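Ticket: Breaker trips in break room, second floor
Site: Derutcombe office
Opened by: Mimoza Janevski
Assigned to: Senad Milošević
Priority: Normal
Status: Closed

Mimoza Janevski, Monday 8:40 AM
The power on the break room counter went out again this morning. That is the third time since we moved the kitchen things to the long wall. The lights stay on. Everything plugged in along the counter goes dead, and so does the printer in the hallway, which I don't understand. I reset the breaker marked 18 in the panel by the stairs and it held until a little after 8:30, then went again. Please advise.

Senad Milošević, Monday 9:15 AM
Please leave it off for now. Can you tell me what was running when it went? Also whether the breaker handle was in the middle or all the way over to OFF. If it was in the middle it tripped. If it was all the way over, somebody switched it.

Mimoza Janevski, Monday 9:32 AM
Middle position. The kettle was on and somebody was making toast. The printer was warming up, I think, because people were coming in. I moved the fridge to the outlet by the door so the milk doesn't spoil.

Senad Milošević, Monday 11:05 AM
Came by and looked at the panel. Notes so far:
Breaker 18 is a 20 amp single pole. It feeds the four outlets on the long wall and the one outlet in the hallway. The label only says "hall," left over from the old tenant.
No burn marks or smell at the panel. Terminal screws tight.
Reset with everything unplugged. Held.
Plugged in the printer alone. Held, including a warm-up and a ten-page job.
Printer plus kettle. Held for the whole boil.
Did not get to the rest before the room was needed at noon.

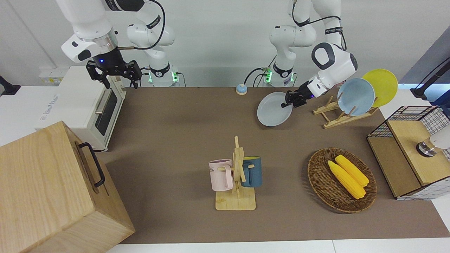 The old drawings for this floor show two circuits on the long wall, and I only found one in use. Circuit 16 should come out at the left pair of outlets, but it has a blank plate over it behind the shelving. My guess is the outlets were tied together when the wall was redone. With a toaster oven on the same table as the mugs and dishes, people are going to heat food and make a hot drink at the same time, so one circuit won't be enough. I will open the blank plate tomorrow morning before anyone is in.

Mimoza Janevski, Monday 3:20 PM
Thanks. I put a note on the kettle. Two people have asked me when it will be back.

Senad Milošević, next day, 7:50 AM
Opened the blank plate. Circuit 16 is there, capped off, good wire. Checked it with the meter with the breaker on and got normal voltage. The left pair was jumped over to 18 with a short length of cable through the stud.

Label on the kettle reads 1500 watts. The one on the Stunus heater under the corner desk says the same. I did not know about the heater on Monday. It is plugged into the hallway outlet through an extension cord that runs behind the door. Kettle and heater together come to 3,000 watts, and the breaker is good for 2,400. Add the printer and it has no chance.

Work done:
Removed the jumper and put the left pair back on 16.
Replaced one outlet with a loose grip on the plug.
Removed the extension cord.
Relabeled the panel: 16 "break room left," 18 "break room right and hall."

Test: kettle on the left pair, printer and heater on 18. Left it for 18 minutes with the kettle refilled and boiled twice. No trip on either breaker.

Mimoza Janevski, 10:10 AM
Working so far. Can the heater stay?

Senad Milošević, 10:25 AM
Not in the hallway outlet. If that corner is cold, open a separate ticket for the vent and I will look at the damper.

Closing this one. Reopen if either breaker trips again, and please write down what was on.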